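To: facilities-list
From: Office Services, Kindcombe Building
Date: December 2024
Subject: Re: Carpet in the ground floor rooms

Dear colleagues,

Thank you to those who replied to the October notice. The question below was raised by the Stanska wing and is answered for all tenants.

> Harsh Kushwaha wrote:
> Our lease schedule refers to "gray carpet, speckled," but does
> not say whether it is to be kept in the rooms where equipment
> stands on the floor. Will Brameo replace it with hard flooring?
> We would also like to know who pays for cleaning.

The carpet will be kept. Brameo has confirmed that no hard flooring is planned for the ground floor, and the schedule will be amended to say so. Rooms of more than 60 square meters will be cleaned in two sessions.

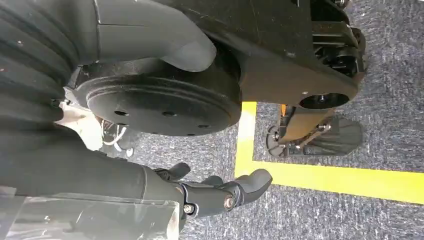 Gray speckled carpet, ground floor.

Cleaning is covered by the service charge and will be carried out by Vashisht. Tenants are asked to observe the following:

Small items and loose cables should be lifted from the floor by 6 p.m. on the evening before cleaning.
Heavy equipment may stay in place. Vashisht will clean up to it and will not move it.
Stains should be reported to Room 108, with the room number and the cause, if known.

Requests for a different cleaning date must reach this office at least 10 working days in advance.

Regards,
Office Services
Kindcombe Building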